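Tiltville Shared Workshop - members list
Home | Lists | Threads | Search | Sign in

Re: [workshop-members] desk tape, pens, and cables on the floor

Quick one, I have to run at 4.

Went through the workbench end of the room before lunch. Short version, better than last month, not done. Replying to Subramaniam inline below so it's all in one place.

> Can we please agree what lives on the pale wood table and what
> doesn't. Every time I go to lay something out there's stationery
> on it and bits of old tape. Also the tape. What is the orange tape
> for? Is somebody still using those marks or can I pull them up?
> Second thing, cables. I moved a pile of them in November and
> they have come back.

OK so, table first. Pencil and black pen still out on it, the orange pencil, you know the one. They were lying together next to the tape. I'm fine with one pencil and one pen staying on that table, people need to mark things. Anything past that goes in the drawer. Not the windowsill. The drawer.
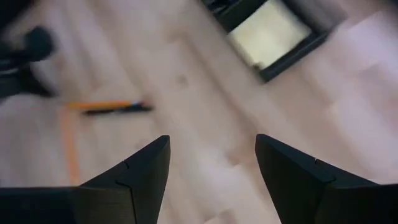 The tape I'd leave for now. I asked on the Sudura thread and got 3 different answers, one of them being "which tape." If it's yours and you still need the mark, write back by the end of the month. Otherwise I'm going to peel it and wipe the spot down. It's looking faded anyway and the older it gets the more gunk it leaves on the wood. Please dont use a blade on it. Fingernail, then a bit of cooking oil on a rag, wait, wipe. With the grain.

> I'd also vote for a rule that if you run a cable over the floor
> you either tape it or take it up when you leave. I don't care
> which.

Agree, and I'd go further. Nothing across the open floor at all if it can go along the wall. There's a thin dark one running across the concrete and under the workbench right now, and on gray floor in the evening you do not see it. Did anyone label it? If not I'll label both ends.

Yellow and black ones on the low cart are in a knot again. Plan:

- yellow on one hook, black on the other, cart is for moving stuff only
- coil, then velcro. There are 23 straps left out of the bag of 100, so some of you have a lot of velcro at home
- paper does not go by the cables, it ends up under everything and then we print it again 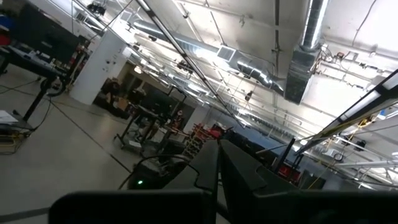
Nandini Fernandes

Also the black box on the floor with the little green light. It's on, so please don't pull its plug to charge your phone. I'd like it up on a shelf but the cable needs slack and I haven't measured. Plikari sells the flat brackets, I'll price two. If anyone has a spare at home say so before I order.

The red thing by the pillar, I left where it was. And the stickers and labels on the pillar, leave them, I need to check which are still good before any come off.

Subramaniam, to your last point about a sign up sheet for tidying: maybe. We tried it and 13 people signed and it sort of worked till it got cold. I'd rather do twenty minutes at the end of each session, whoever's in. But if you want to make the sheet, make the sheet, I'll put my name on it.

Drawer key is back on its nail btw. Somebody had it in a coat.

Ok running

N.

--
You are receiving this because you are subscribed to workshop-members. To leave the list, reply with "unsubscribe" in the subject.

Recent threads
Re: Sudura thread, what are the floor and table marks for
Rag bin is full
Plikari order, last call for brackets and hooks
Who has the long level
Re: Re: heating, evening sessions

This archive uses cookies to remember your sign-in. By continuing to read you accept them.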